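## Hard Water, Soft Stone

Marble benchtops fail slowly. The stone is mostly calcium carbonate, and calcium carbonate reacts with almost anything sour: lemon juice, vinegar, wine, the wrong spray cleaner. The reaction leaves a dull patch known as an etch mark. A stain sits in the pores and can often be drawn out with a poultice. An etch is a change to the surface itself and has to be polished back.

Colour affects how much of this the owner sees. On pale stone an etch can pass unnoticed until light strikes it at a low angle. On dark grey or black stone the same mark shows as a light spot against the polish.

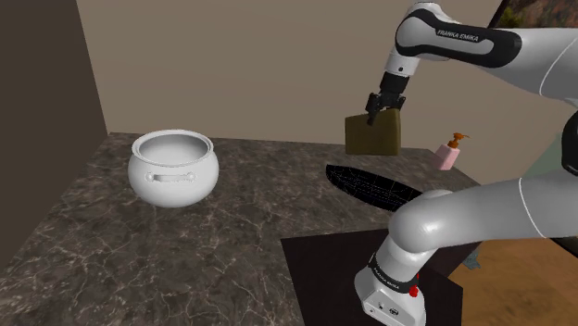
*White ceramic on dark grey marble, a common pairing in current kitchen design.*

Sealing is widely misunderstood. A penetrating sealer slows the uptake of oil and water. It does nothing to stop acid. Baltside, a stone restorer working mainly in older terrace houses, logged 242 callouts over the past year and found that most owners had sealed their benches on schedule and expected that to cover etching as well. The average full repolish was billed at $2,280, including edges and the sink cut-out.

Hard water adds a second problem. Drops left to dry around a tap leave a mineral crust, and the usual descaler is an acid. Used on marble, it takes off the crust and some of the polish with it.
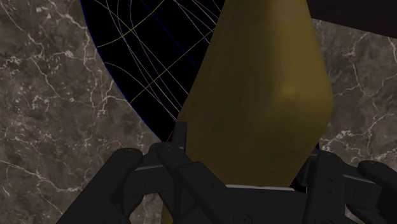 Mechanical removal is safer. A plastic scraper held flat will lift most scale, followed by a neutral cleaner and a dry cloth. Baltside's crews move to abrasive pads only when the crust has bonded, working through 3 grits and finishing with a polishing powder.

Honed finishes are easier to live with. The surface starts out matte, so an etch has less gloss to remove, and small areas can be blended by hand. Cendonent, which supplies cut slabs to the trade, now sells more honed marble than polished for kitchens. It recommends a test tile be left beside the stove for 16 days before a slab is ordered.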